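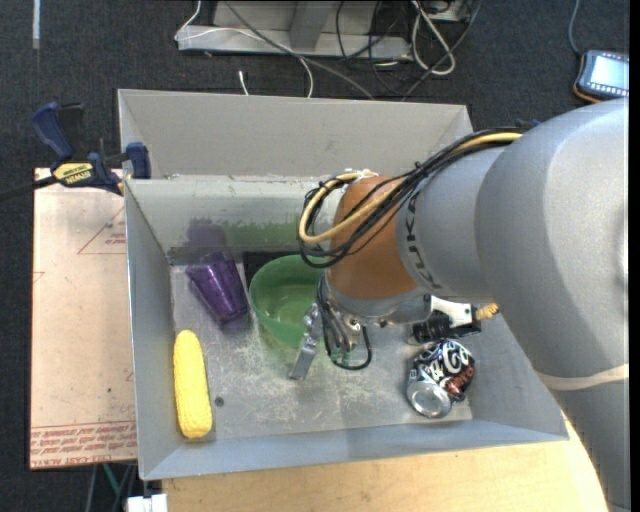

Yellow corn and a purple cup in the metal bin

Ticket 1209
Status: Solved
Product: Fokuvura Shop Sync
Shop: Cavbridge Beds
Subject: Clearance prices keep jumping back to full price

Opened, 8.40 am

Hello again, it's the Cavbridge shop. I've got a strange one for you.

We're clearing out the old Gautier bed frames to make space for the new lot (the slatted ones, finally!) and I put them all in a Clearance group last night with 20% off. On our own website they look perfect: old price crossed out, sale price in red, lovely. But on the auction and marketplace side, where most of our clearance goes, they're back at full price this morning. I changed them by hand before I'd even had my tea, and when I looked again they'd flipped back.

It only seems to be the Gautier frames. The mattresses in the same group are fine, and so are the headboards. I've had 4 customers ring to ask which price is the right one. I've told them all it's the sale price, and I'd quite like the website to agree with me.

What I've tried so far:
Logged out and in again
Pressed Sync Now (more than once, sorry)
Took the frames out of the Clearance group and put them back
Tried it on the shop laptop and on my phone

No change with any of it.

Update, 9.55 am

Thanks for the quick reply. You asked me to check whether the sale has a start and end date. It does. Start is last night, end is Saturday at close. I took the end date off completely to see if that was upsetting it, saved, waited for the sync tick to go green and refreshed the listing. Sale price showed! I got very excited and went to serve someone, and by the time I came back it was full price again.

So it does take the price, it just won't hang on to it. I've put the end date back.

You also asked for the sync history. I'm pasting the bit for one frame, the small double:

Price update sent, Clearance group, OK
Price update sent, Selby stock list, OK
Price update sent, Clearance group, OK
Price update sent, Selby stock list, OK

It goes on like that all the way down the page. I hadn't noticed the Selby lines until I copied them out. Selby is our warehouse, and I didn't think the stock list from there had anything to do with prices. It's meant to tell the website how many we've got and that's all.

Update, 11.20 am

Right, I've been digging. I opened the Selby stock list, the spreadsheet that gets picked up on a timer, and there's a price column in it. There never used to be! The mattress rows are blank in that column and so are the headboards, but 9 rows have a figure typed in, and every one of them is a Gautier frame. Full price, the old one from before the sale.

My guess is somebody was working out what the leftover frames were worth and left the numbers in. It might even have been me, we did a big count in June and I was in and out of that sheet all week.

Question before I touch anything: if I just delete the column, will it break the stock numbers? Last time I moved a column we sold a king size we didn't have, and I had to drive a replacement out to the customer myself. I'd rather ask first.

Update, 12.05 pm

OK, followed your steps. Writing them down here so I can find them next time:

1. Paused the Selby sync (Settings, Sources, Selby, Pause)
2. Saved a copy of the spreadsheet with today's version in the name
3. Emptied the price cells but left the column where it was
4. In the source settings, changed Price from "Read from file" to "Ignore"
5. Turned the sync back on and pressed Sync Now, once this time

Step 4 was a bit hidden. On my screen it's under the little arrow next to Fields, and the arrow is very pale grey on white, so I scrolled past it twice. Might be worth making it darker?

Sale prices are showing on the frames now. Stock numbers match what's on the shelf list. I'm not getting the bunting out yet, I'll look again after the next couple of syncs.

Update, 3.30 pm

Still good! The history for the small double now has the Clearance price going out, then a Selby line that says "Stock only, OK", and the price has stayed put all afternoon. We've sold a frame at the right price as well, so that's gone through the till end properly too.

One small thing left over. The king size frame still says "Was" with nothing after it on the marketplace listing. The sale price itself is right. I opened the item and retyped the original price in the Was box, saved it, and it filled in after a minute or so.

Happy for you to close this one. Could you leave the thread where I can see it, though? We'll be doing the same again with the divan bases and I'll want those steps.

Closed by customer, 3.42 pm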